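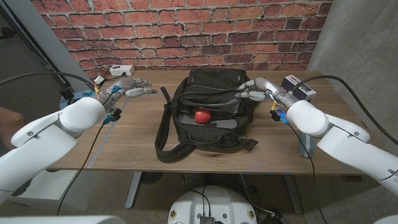 Step 3. Check the work area before enabling the arms

Lay the bag flat with the opening facing up. Straps and buckles count as snag hazards: keep them clear of the fingers before any closing motion is commanded.

Trace each wrist cable from connector to table edge. Leave 60 mm of slack at full reach and re-tape anything that has lifted.

Anyone standing beside the table stays outside the 700 mm line while the drives are live. Set hand speed to 10 per cent for the first pass and 40 per cent after that.

Step 4. Record the check

Enter the bag type, the object and the operator's initials in the Zindale log. Changes to the speed limits need sign-off from Maeve Phelan. Unauthorised changes are rolled back at the next restart.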